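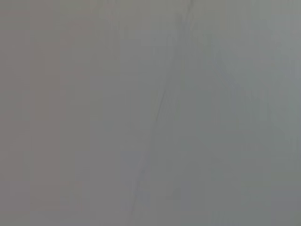
Words: Radomir Petkov
Published 12 Feb 2026
Life & Home

I have been trying to paint my hallway for two winters now. I know how that sounds. It's a small hallway, you could lie down in it twice and be out of the other end, and my neighbour did hers over a bank holiday with the radio on. But I made the mistake of wanting grey, and if you have ever wanted grey you'll know it's a bit like wanting a dog. There isn't one of them. There are hundreds, they all have different temperaments and some of them will turn on you when the light goes.

My first one was called Moya. I liked the name, I liked the tin, and in the shop it was the colour of a good wool jumper. I put two coats on the long wall by the stairs, went to bed feeling very pleased with myself and came down the next morning to a lilac hallway. Not a shouty lilac (my sister said you'd have to be looking for it) but I was looking for it, because I'd paid for grey. By lunchtime it had gone. By four o'clock it was back. I lived with it until December and then I rang a woman at Clandeck, the paint firm, to complain.

She was very nice about it. She asked which way my front door faced, what sort of bulbs I had and what colour the carpet was, and I said north, the ones that came with the house, and dark red. There was a bit of a pause. Then she asked if I'd like to come and spend a day with them, seeing as I wrote for a magazine and obviously had some feelings to work through. So I did!

Clandeck is in Navberg, at the far end of a road that also has a tyre place and a very good bakery, so do leave room in your bag. It makes 915 colours, and 267 of those are greys. I asked to hear that again. 267! That's well over a quarter of everything they do, and they told me it was fewer than it used to be, as they'd had a clear-out. I asked which had gone and was told, a little sadly, that there had been a whole family of greys named after types of rain and people kept mixing up the drizzles.

What I wanted to know was why mine went purple. The short version is that hardly any of these paints are made by simply putting black into white. You can do it, and I've seen it done, and what you get tends to look rather cold and thin on a big wall. So the people who mix them add a bit of something else, a drop of red or yellow or green or blue, and that bit of something is what gives the grey its character. You don't see it in the tin. You see it when the light leans one way or the other, or when there's a dark red carpet throwing itself up the wall at you every time the sun comes out.

I was given a big sheet of card with Moya brushed on it and sent off round the building. Next to a north window it was lilac, my old friend. Under the warm lamp in the kitchen it was nearly mushroom. I held it against a pale green filing cabinet and it went positively pink, and when I held it against somebody's pink cardigan (with permission) it looked as sober as a judge. Same card the whole time. I must have wandered about with that thing for an hour, and people were very good about stepping round me.

The trick, they told me, is to look at it next to a sheet of plain white paper. Your eyes are terribly forgiving when they've got nothing to compare a colour with. They'll settle down and call nearly anything grey if you give them long enough. Put white paper beside it and the tint jumps out straight away, and you can say right, you're a green one, you're a brown one, I know what you are now. I've since done this to every wall in my house and two in my mother's. Her bathroom is blue. She's been calling it dove for years and she didn't thank me.

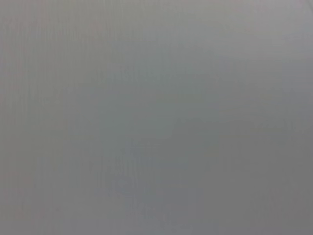

The names were the bit I'd been looking forward to, I'll admit. I'd imagined a long table and somebody with a notebook shouting out "Otter!" It's much duller and also much more fraught than that. A name can't already belong to somebody else, it has to fit on the lid, and it mustn't make people think of food that's gone off, so that's most of the mushroom family in trouble. It also can't promise too much. They once had a grey with the word "warm" in its name and it did fine until people started putting it in cold rooms, at which point the letters began. These days they lean towards short made-up words, or place names nobody has strong opinions about. Moya, I was told, was picked because it was easy to say over the phone. I had built up quite a story about a Moya who lived by the sea, so that was a blow.

I asked if it was possible to have a grey that just stays put. Everyone I asked smiled at me in the same way. The closest thing they could offer was one called Oker, and I should warn you that in the tin it looks like wet porridge. The tint in it is a touch of earthy yellow, and in a north-facing room that's pulling against the blue in the daylight, so the two of them more or less cancel each other out. It still moves about through the day. It just doesn't move somewhere that surprises you. I was sent home with a sample pot and firm orders not to paint a little square in the middle of the wall, as I had been doing, because the old colour all round it will change how you see the new one. You paint a big piece of card right up to the edges, pin it up, and then shift it about. Behind the door, next to the skirting, in the dark corner by the meter cupboard. And you leave it up for days, at different heights, and look at it when you're tired and when you're late.

I did all that. I also got a bit carried away and did it with 17 other greys, so for most of January the hallway looked like somebody was expecting an exhibition. The postman had a favourite. My sister came round and said they were all the same, and then stood there for twenty minutes in her coat arguing with me over which of the two by the coat hooks was greener. That's what happens. You start out thinking there's no difference at all, and a bit later you can't walk past a pavement without having a view on it.

And I do have views on pavements now. Also pigeons, school trousers, the sea at Easter, and the inside of a particular lift in my dentist's building that is the most beautiful soft brown-grey I have ever stood in. I've noticed that the greys I like are nearly always old ones, things that have faded or been rubbed at for years, and I don't think you can buy that by the litre. Slate roofs when they're drying. The underside of a cloud. Stone steps, especially the bit in the middle where everybody treads.

I did ask whether people were getting tired of it, by the way, as I keep reading that grey is over and we're all meant to be painting our front rooms the colour of plums. The answer was a shrug. There had been a run on a plum, apparently, and Clandeck sold 3000 tins of it last year, and then quite a lot of those same customers came back wanting something calm to go over the top. Plum takes a fair few coats to cover. I was told this with a certain satisfaction.

As for my hallway, I've gone with the Oker. I did the long wall first, then lost my nerve and left it a week, then did the rest in one go with the front door open and my coat on. In the mornings it's a sort of oatmeal grey, and in the evenings with the lamp on it goes a bit browner and makes the carpet look as if I'd chosen it. There's one patch by the meter cupboard where, for ten minutes or so after breakfast, I would swear it goes green. My sister says it doesn't. I've pinned a sheet of white paper next to it and I'm keeping an eye on it.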